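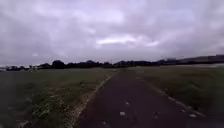
The asphalt path between the fields, under heavy cloud.

News > Projects > Field Robots

Niltetti compares two cameras and two controllers on path robot

Niltetti has finished the first round of outdoor trials for its small wheeled robot, testing two forward cameras and two drive controllers on a straight path between grass fields.

Each pairing made 60 runs over a 900-meter route. Seija Harju, who led the trials, said the main question was how well the robot could find the edge of the asphalt in flat light.

"Gray sky, gray path, pale gravel at the side – it's a hard case for the cheaper camera," Harju said. "It kept up in the first part of the route and then started drifting toward the grass."

The wider-angle camera held the line better but sent more data than the older controller could handle, and six runs were stopped early. With the newer controller, supplied by Stollonon, the same camera completed all of its runs.

Rongrong Hao, who wrote the edge-finding software, said image compression was still blurring the line between gravel and verge. A lighter setting will be tried next.

The team has not picked a final setup. Branwen Rosser of Givisgate, which is paying for part of the work, said cost would count as much as accuracy. A second round is planned for May, with a longer route and some turns.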